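Monday, late

Quick one, bus in 22 minutes. Choir again tonight and my throat is gone. Ludivine wants the whole second half from memory by the end of November, which, no. I have the first verse and maybe the chorus. Lungile knows all of it already, of course.
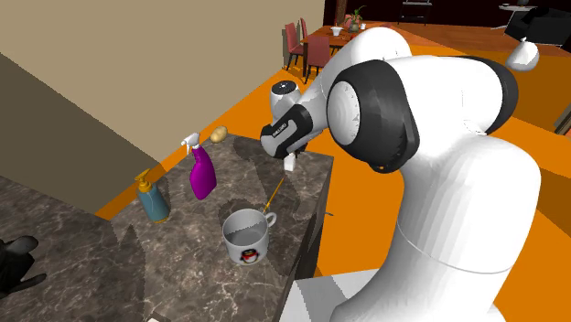
Rang Mom at lunch. She found the old songbook, the 1932 one with Grandpa's pencil marks in it. Wants me to take it before the damp does. Will drive over to Trernness on the weekend if the car behaves. Brakes squeaking agian.

Paid the electric. Did not pay the dentist. Soup for dinner, too much pepper, ate it anyway.

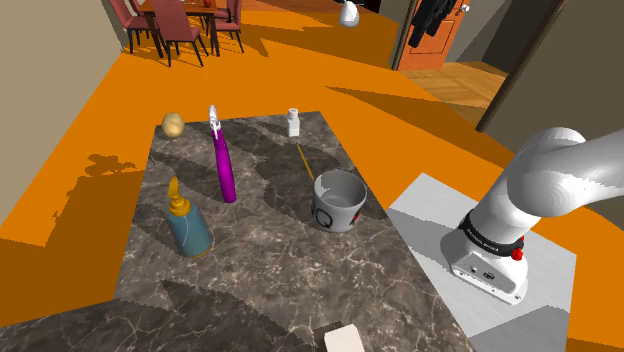
Clémence says the hall holds 384 and they've sold most of the downstairs. Felt a bit sick hearing that. I'm second row, left, behind Dorian, who is tall, so good. Black shoes still need new heels. Also need to ask Séverine if she can swap the solo down a step, she sounded strained on the high part and wont say so.

Must find: the folder, warm scarf, cough drops (the honey ones). Bus.

Recent entries
Rain and the alto line
Bread, second try
8 songs, one week

This site uses cookies to remember your settings. OK

Contact | Back to top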